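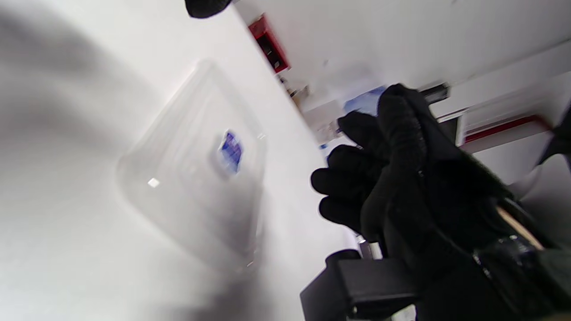

Clear plastic with a blue label, on a white table.

The actress from Flusmont had signed for 2 films, and already the newspapers said three. She read it at breakfast in Sterkwood and laughed, but her tea became cold. By noon the studio denied everything, also the true part.
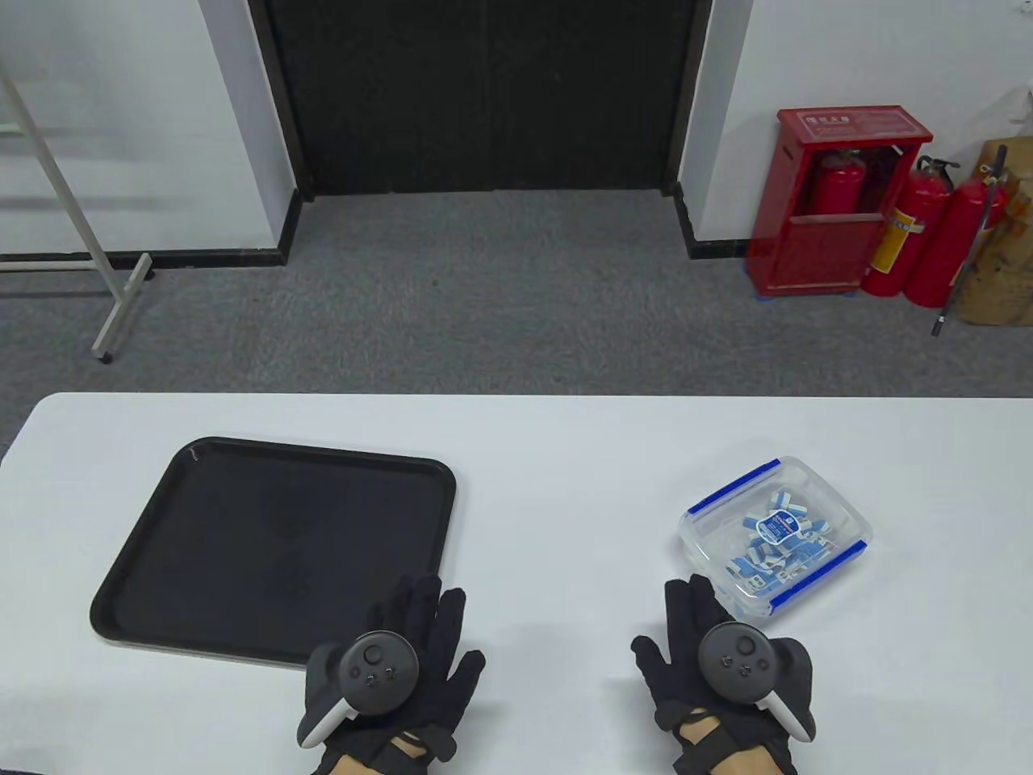 A black tray and a box of small erasers.

In the evening she telephoned her mother in Gidar. "Are you in the third film?" her mother asked. "I have told the whole street."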